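Urthorpe library gets its Sundays back
Dec 30, 2024

Good news, fellow bookworms! The Urthorpe library is opening on Sundays again, and I couldn't be happier (my overdue pile will be too).

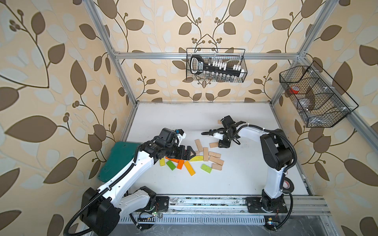

Sotiropoulos wrote in to say the hours should start before noon, and I kind of agree.

For now it's one to five. The petition we started in September got 1,165 signatures.

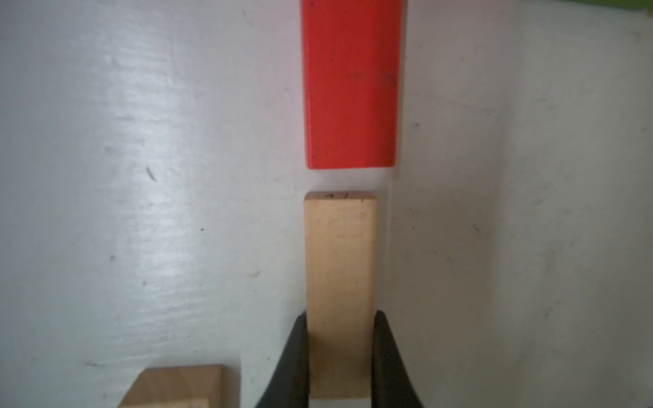 The Sunday bus will stop there too, so no more hiking up from Trundik Street!

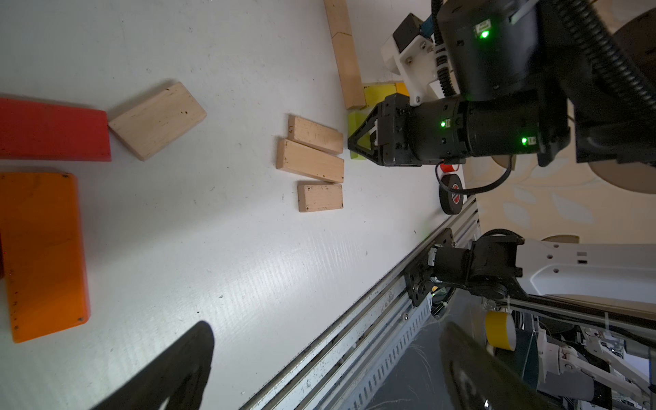
Parking stays free, with 70 spots out back.

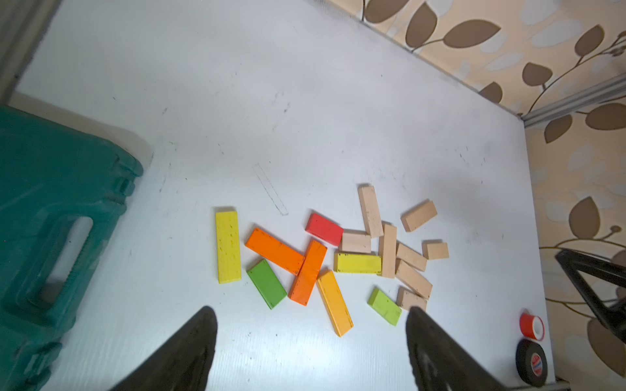
Wooden blocks, painted and plain.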